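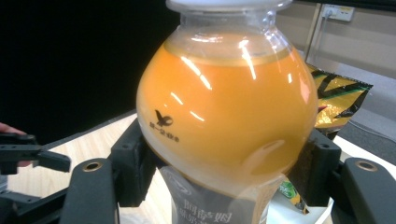
How to store bottled juice and sweet drinks once they're open (and which tips to skip)

By Kirsten Briem

Filed under: Kitchen, Fridge

Most advice on keeping drinks fresh is written by people with something to sell, or copied from people with something to sell. I've been through a fair amount of it. Some of it works. A good deal of it is a way to get you to buy a pump. What follows is how I do it at home, with notes on the parts I tried and dropped.

This is for shop-bought drinks in plastic bottles with screw caps: juice, juice drinks, bottled tea, the milky kinds too. Fresh-squeezed juice you made yourself is a different matter and I'd drink it the same day.

What you need

A fridge that is cold (see step 1)
A roll of masking tape and a pen
A clean cloth
A tray or shallow box that fits your shelf

That's it. If a list you're reading elsewhere also has "airtight decanter" on it, ask who wrote the list.

Step 1. Check the temperature before you blame the juice

The dial on the fridge tells you almost nothing. Mine goes from one to seven and the manual doesn't say what any of them mean. Put a cheap thermometer in a glass of water on the middle shelf, leave it overnight, and read it in the morning before anyone opens the door. You want 40°F or a bit under. If it's warmer than that, turn the dial and check again the next day. I spent a whole March complaining about a brand of orange juice going sour and it was the fridge.

Step 2. Read the label, all of it you can

Two dates matter: the one printed on the bottle, and how long the maker says it keeps once opened. The second is usually in tiny type near the ingredients. The first date stops meaning much after you break the seal, although plenty of people will wave it at you as proof that something is still fine.

With imported bottles you may not be able to read the instructions. A phone translation app will get you through most of it, but check the numbers against the bottle yourself. Mine once turned a storage temperature into a price. If you can't find any guidance, treat the drink as perishable: straight into the fridge and finished soon.

Color is no help in working out what you have. Orange drinks can be all juice, a splash of juice, or no juice at all. Milk in the ingredients matters a lot more than the fruit on the label.

Step 3. Chill it before you open it

An unopened bottle that was sold off a warm shelf can stay in the cupboard. Give it a few hours in the fridge before you open it, though. A bottle opened warm and then put away takes a long time to cool through the middle. If it came out of the chiller cabinet at the shop, it goes in the fridge as soon as you're home. Never mind the cupboard.

Step 4. Shake first, then open

If the label says shake, turn the closed bottle over slowly a few times. Vigorous shaking gets you foam and a sticky cap. Obviously skip all this with anything fizzy.

Settling by itself doesn't mean a drink has gone off. Pulp sinks. What you should worry about is a bottle that has swollen up, hisses when it isn't meant to, or smells of yeast. Pour those down the sink, and don't taste to make sure.

Step 5. Pour it, don't drink from it

I'm aware how this sounds. But drinking from the neck puts whatever is in your mouth into a sugary liquid, and you then store it for days. If you have someone in the house who won't stop (I do), give them their own bottle and put their name on it. Guðlaug Ingvarsson left a comment on the first version of this page saying a straw solves it. I don't see how. The straw has been in your mouth as well.

Step 6. Wipe the neck and the threads

This is the one step I'd defend against anybody. Juice dries in the ridges under the cap, and then the cap sticks, or it sits slightly crooked and leaks when the bottle tips. Wipe with a damp cloth after pouring, run the inside of the cap under the tap, and screw it down until it stops. Ten seconds, if that.

Step 7. Write the opening day on tape

Tape sticks better to the smooth plastic above the label than to a shrink label, which tends to be wrinkled wherever the bottle curves in. Dry the bottle first. Masking tape on a damp bottle falls off in the fridge and ends up on the cheese.

My own limit for opened juice is 5 days unless the label says less. With milk in it, I go by the label and nothing else. You'll find pages that promise two weeks. They never say what the juice tasted like at the end.

Step 8. Keep it off the door

Yes, the door has the bottle rack. It's also the warmest part of most fridges, and it swings into the kitchen every time somebody wants butter. Ketchup will cope. Opened juice does better on a shelf toward the back, standing up. Bottles with a fat top and a narrow waist are easy to knock over, so I stand them together in a tray. Mine was sold by Greltberg as a "beverage organizer". It is a tray.

Tips I tried and don't bother with

Squeezing the air out before closing. Fine in theory. In practice the plastic springs back and pulls air in the next time you open it, and the dented bottle no longer stands straight.

The vacuum cap. I bought the Fastico one. It didn't fit the wide caps at all, and on the bottles it did fit I couldn't taste any difference after three days. Perhaps you have a better tongue than I do.

Decanting into glass. It looks nice. You also lose the label with the instructions on it and expose the juice to another container that may or may not be clean. If you must, wash and dry the glass properly.

Freezing in the bottle. Liquid expands, so a full bottle can split. If you want to freeze juice, pour it into an ice cube tray and bag the cubes. Expect it to separate when it thaws. Milk tea comes back grainy and I wouldn't do it again.

Refilling the empty bottle

Once or twice with water is my limit, after a wash with warm soapy water. Don't pour boiling water in to "sterilize" it, whatever the video said. Thin plastic goes soft and the bottle ends up lopsided. Odd shapes are hard to clean where the body narrows, and a brush rarely gets all the way around. When you're done, empty it, pull off the wrap label if your local recycling asks for that, and check whether they want the cap left on. Ours changed its mind twice last year, so read the current leaflet.

Out on the counter

Two hours is the usual rule for anything that needs refrigerating, and one if the room or the picnic is over 90°F. Count all the time it spends out. Putting it back in the fridge between glasses doesn't reset the clock.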